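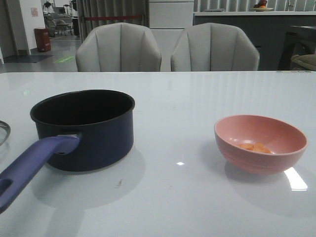 Good evening, everyone, and thank you, Valentyna Chornovol, for that very kind welcome. I do want to talk about soup tonight, and about my first winter in Cerkgate, when I made up to 50 bowls in December and gave most of them away (the neighbours were very patient with me!).

[Pause, sip of water]

Start with onions, and let them take their time.

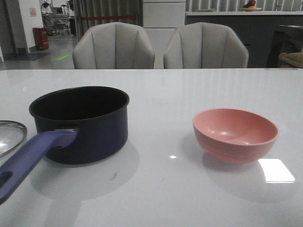
Dark saucepan and pink bowl.

Next, stock. Ask who makes their own, then let people chat a bit.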